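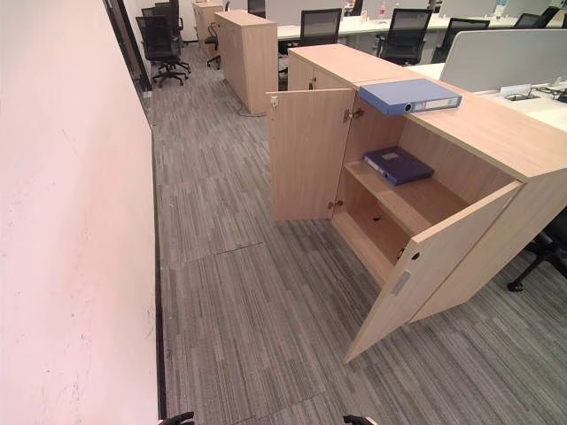 Progress report: Huttunen parish records project, second period

Print this page | E-mail this page

Date: 29/09/2022
Prepared for: the Gavutent fund
Prepared by: Ilari Savolainen

1. Work done in this period

The grant pays for indexing the letters and account sheets of the old Huttunen dairy cooperative. At the end of the period 2,393 sheets had been read and entered. The target was 2,200, so we are ahead on entry. We are behind on checking. Each sheet is supposed to be read by a second person before it goes into the public index, and that has been done for the milk accounts but only for part of the letters.

The letters are slower for a simple reason: three clerks wrote them, and one of them used his own short forms for farm names. We now have a list of 102 short forms with the full names next to them. Two are still unsolved. "Kl. y." may be a farm or may be a person, and we have left it as written.

2. Filing

Paper copies of the index are kept in ring binders, by year and then by farm. We changed the order in March, after it became clear that people ask for a farm first and a year second — the front sheet of each binder now lists the farms it covers. Loose notes from the readers go behind the last divider and are cleared when the second check is done.

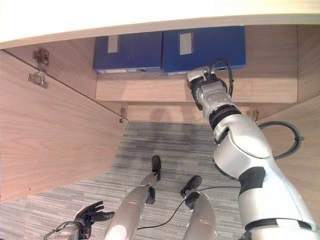

Adik wrote to us that the farm order works well for family questions but makes it harder to follow the price disputes, where one letter often names several farms. Could the disputes have a short list of their own, by date? The two years before the Fleva creamery opened would be enough to start with.

We think this is a fair request. A list by date can be made from the existing entries without going back to the originals. It would take 20 hours, and we would like to move that time from the travel line, where we have spent less than planned.

3. Spending

Wages are on budget. Scanning cost a little more than expected, as the large account sheets had to be done in halves and joined. Travel is well under. No change to the total is asked for.

4. Next period

- Finish the second check of the letters.
- Make the dispute list, if the fund agrees to the change above.
- Send the first part of the index to the Fleva library for comment.
- Ask again about the missing account book, which was last signed out to the creamery office and has not been traced. 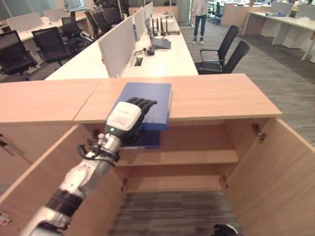 Binders and storage cabinet, Huttunen records project.

The receipts for scanning are attached separately. Please send questions on the budget lines before the next payment is made.

Print this page | E-mail this page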